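Week 5 — outdoor furniture, materials and upkeep

Read before class: handout 2, the part on weaves. Bring the Grodine price sheet, we'll need it again. 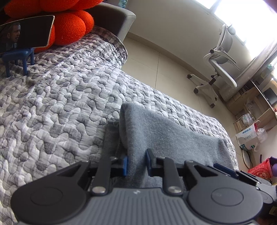 Dept. of Garden and Interior Retail, Alinbridge College

Natural rattan = a climbing palm. Fine in a sunroom, bad on an open patio. Synthetic = plastic strand over a metal frame, usually aluminum or steel. Ask which one. Steel rusts where the coating chips — check the feet first.

Cushions: covers with zippers, foam that drains. Store indoors from the first frost til spring.

Worked example, the Nitau bench. List price 328, with cushions and cover 581. So almost half the bill is extras!! Customers dont see that coming, say it early.

Teak: goes silver if left alone. Oil is for looks only, optional.

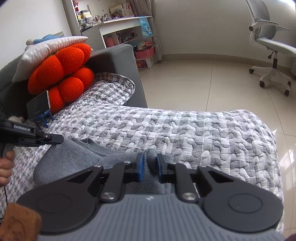

Lurdes Louro asked whether a cover can stay on all winter. Yes, if it has vents and is'nt touching the ground. Otherwise mildew.

For next time: Ngô catalog, folding tables, hinges. Short write-up due in February, one page.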